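Singers wanted for the Nornarwood Film Song Chorus

Brultudano is putting together a chorus to sing playback numbers from old Hindi films, live, with a small band and no film. We have 16 places. The last time we tried this we got 80 enquiries, most of them from people who wanted to know whether there would be food. There will be food.

You don't need to read music. You don't need to speak Hindi either, although you do need to be willing to learn the words properly, because our audiences sing along and they will notice. Lyrics are handed out in Devanagari and in Roman letters, with a plain translation underneath so that you aren't beaming your way through a song about a funeral.

Rehearsals are on Saturday mornings at Kinoshita Hall, from ten until one, running up to a concert in December. Aoi Honda conducts. She is patient about pitch and merciless about consonants. Asuka Katayama plays harmonium and looks after the arrangements, which she has a habit of moving up a tone once everyone is comfortable.

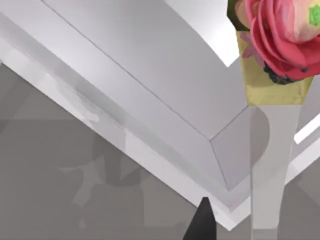 Do I have to sing a solo at the audition?

Only a short one: a verse and a chorus of any film song you like, in any language, with or without the harmonium. After that we'll teach you two lines by ear and hear you sing them in a group of four.

We are mainly short of low voices. Sopranos are welcome, but should expect company. If you play tabla, dholak or mandolin and can also hold a tune, say so early in your message and in large letters.

The chorus is unpaid. We cover bus fares within Nornarwood and lend you a songbook of 32 songs, to be returned without tea on it. Soloists picked for the concert get a fee of £80, and the best dressing room, meaning the one with a door.

You must be over 16 and able to make most rehearsals. Missing two is life. Missing five is a different hobby.

To apply, send your name, your rough vocal range and the title of one film song you can't stand to the Flirira desk at Brultudano. Recordings are optional. Please don't send us your showreel.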